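In June my bicycle was stolen from the racks behind Stallgate station, and I promised some readers to write how it ended. I have waited until the court matter was closed, because I did not want to say something wrong while it was still going on. Now it is closed and I can tell it.

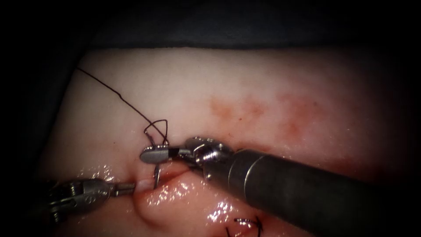
**Milena V.**
*Owner and only writer of this blog*

The bicycle was not expensive. It is a green city bicycle with a basket in front, and I bought it second-hand in my first spring in Ulden. I had locked it with a cable lock. The police officer on the telephone asked me what kind of lock it was, and when I said "cable" he made a small sound which I understood very well. He gave me a crime reference number and told me that I would receive a letter. The letter came quickly, and it said that there were no lines of enquiry at this time. I had to look up "lines of enquiry".

Then I did what everybody does and searched for my own bicycle on Harkeo. For two weeks I looked every evening after dinner. I know now what every second-hand bicycle in this part of the county costs. One evening I saw a green frame with a scratch under the saddle that has the form of a fish hook. I made that scratch myself, on the gate at my old flat. The seller wanted 50 pounds and wrote "no time wasters".

I would like to say I was calm, but I wrote to him immediately that I was interested, and only after that did I call the police. The lady on the line was quite strict with me. She said I must not meet him and I must not tell him that I know. She asked me to send pictures of the advertisement and the receipt from when I bought the bicycle. The receipt was the difficult part. The man in the shop, Vukčević Cycles, had written it by hand, and I had kept it in a cookery book. The frame number was on it, thank goodness. If you take one thing from this post, please go and write down your frame number today.
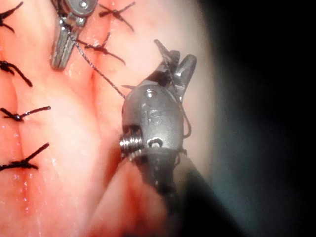 They went to the address and found my bicycle in a shed with several others. I was told this by telephone while I was in the supermarket, and I left my shopping standing there and walked out, which I regret a little because of the frozen peas.

After that came a long time in which nothing happened. I did not know that a case so small can take so many months. Twice I got a letter with a date, and twice came another letter which moved the date. I was asked if I was willing to be a witness, and I said yes, although my English gets worse when I am nervous. I practised in the kitchen how to say "I recognised it by the scratch".

In the end I did not need to speak. On the morning itself he pleaded guilty, and the usher came to the waiting room to tell me I could go home or sit in the public seats. I sat. I had taken a day of holiday for it, so I wanted to see at least something.

The hearing lasted two hours on paper, but our part was much shorter. Most of the time was for other people: a driver without insurance, a quarrel between neighbours over a fence. I had expected it to be more like on television. The magistrates spoke quietly, and they explained every decision to the person standing there in words even I could follow. I thought this was decent of them.

He received a fine of 500 pounds and some hours of unpaid work. There was also compensation for several owners. He was younger than I had imagined, and his mother was there with him. I had been angry at him since the summer, and in that room I found it hard to go on with it. My husband says I am too soft. Perhaps he is right, he did not see the mother.
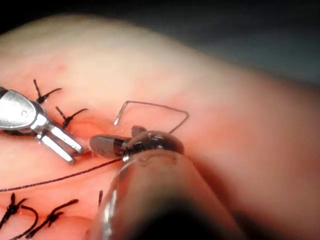

*Robotic surgical instruments and black knotted sutures on pink tissue.*

The bicycle is home again. The basket is gone and the bell is a different one, louder than mine was. I have bought a proper D-lock, which is so heavy that I complain about it every morning on the hill.

Some of you asked by e-mail whether one should report a small theft at all. I can only speak for myself, but without the reference number the lady could have done nothing with my advertisement. It took me less than half an hour. If you find your own things for sale online, save the page first, because the seller can take it down, and then call 101 before you write to anybody. I did it in the wrong order and had luck.

Next time I will write again about the plum jam, I have the quantities now.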